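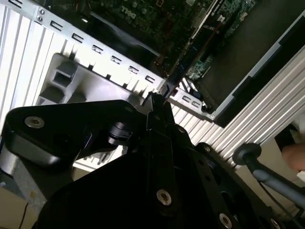 What do you need to do before you add memory to an older desktop?

Find out which type of memory the board takes and how much it will accept, then shut the computer down and unplug it. The rest of the job is mechanical and takes 10 minutes once the side panel is off.

Updated Feb 8, 2020

Check what you have

Look up the model of the computer in its manual, or read the part number printed on the motherboard and search for that. You want three things: the memory type, the speed, and the largest module each slot supports. DDR2 and DDR3 modules are nearly the same length, but the notch is in a different place and one will not go into a slot made for the other. Desktop and laptop modules are not interchangeable either.

If you can't find the manual, take out one of the modules already installed and read its label. Buy the same type and speed. I used a pair of Ernano modules bought from Jatbridge, which sells used parts with a short warranty. Any brand should do if the numbers match.

What you need

A Phillips screwdriver, medium tip
The new memory
A small dish for screws
A flashlight
Compressed air, if the case is dusty

An antistatic wrist strap is good to have. Mine is a cheap one from Kulton. Without one, touch bare metal on the case before you handle each part, and don't work on carpet.

Open the case

1. Shut down from the operating system. Don't use sleep.
2. Switch off the power supply at the back if it has a switch, and pull the power cord.
3. Disconnect everything else: monitor, network, USB.
4. Hold the power button in for a few seconds to drain what charge is left.
5. Lay the case on its side with the removable panel facing up.
6. Undo the panel screws or release the latch, slide the panel back and lift it off.

Leave the expansion slot covers alone. You don't need to remove any of them for memory, and an open gap at the back lets in dust.

Put the memory in 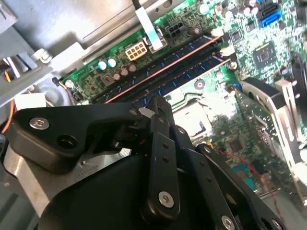
Matched modules usually go in a matched pair of slots, and the manual will tell you which ones belong together. Color is often a guide, but makers don't all use it the same way, so check before you push anything in. Get any ribbon cable that hangs over the area out of the way first, without unplugging it. On this board the two long blue slots lie side by side, with white retention latches at the ends. Press latches like these outward until they stop.

Hold the new module by its edges. Turn it so the notch in the contacts lines up with the key in the slot, and set it in straight. Push down on both ends with your thumbs, harder than feels comfortable. The latches should come up and close by themselves. If one end stays high, take the module out and start again.

Look at the power plugs before you close up. It is easy to knock one partly loose with the back of your hand.

Test it

Reconnect the power cord, monitor and keyboard only, and turn the computer on with the panel still off. Keep your hands out of the case. Go into the setup screen and read the installed memory. If the total is short, power off, unplug, and reseat the modules one at a time.

Run a memory test overnight if you can. Suvarna, the small utility I use, fits on a 700 MB CD and starts without an operating system. Stop at the first error and test each module alone to find the bad one.

When the test passes, unplug again, refit the panel and connect the remaining cables.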